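Shop notebook: the back wall, second coat

4/13/20
Gemechu Tsegaye

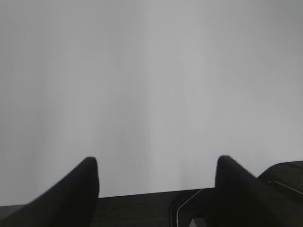
Back wall over the dark top. Streaks run up and down, easiest to see toward the middle.

So the wall is painted. I would call it pale gray. Arif Sultana would call it white, and has, twice, in writing. The tin says Kavitz Quiet Gray, so I have the tin on my side and Arif has the light on his, because toward the middle and right it goes close to white and I look like a man who can't read a color chart. Over on the left it is cooler and a shade darker. Same tin, same roller, same me.

The streaks are faint. With the ceiling lights on I can lose them if I stand back by the door. I did the whole wall in vertical passes and let the roller get too dry before reloading, which I knew while I was doing it and carried on anyway. Arif thinks it's the old filler pulling paint in at different rates. That is generous of him and I'm writing it down in case I need it later.

Paint so far: two coats, 3 liters left on the shelf. Receipt from the Brundidon place came to 94 with the roller sleeves. One sleeve shed fuzz and went in the trash. Don't buy those again.

The line where the wall meets the top looks higher on the right. I put the long level on the top and the bubble sat dead center, then put it on again the other way around in case the level was lying. Same answer. I measured the top at 1490 mm end to end while I had the tape out, which settles the argument from March about whether the Adugna shelf would fit. It will, with 41 mm to spare, and Arif owes me a coffee.

The top itself came up fine. It's matte and so dark that every speck of sanding dust shows while I'm wiping and then hides the minute I stop. Damp rag, then dry rag. I tried the spray from under the sink on a hand-sized patch at the front and it left a smear that took longer to get off than the dust did. The spray has gone back under the sink.

Left to do:
- decide whether the streaks get a third coat (Arif yes, me no, paint undecided)
- touch in low down along the back before anything heavy goes on the top
- find the lid for the tin, currently wearing a dinner plate
- label the leftover with the room, so we don't repeat the Lustville job, where we matched a door to the wrong gray and had to live with it

The wall is bare and I'd like it to stay that way for a bit. Arif has a plan involving hooks. I said we should let the paint cure properly first and he asked how long that takes, and I said I'd look it up. Have not looked it up.

Added after lunch: Arif came by, looked at the wall for a good while and said "nice white."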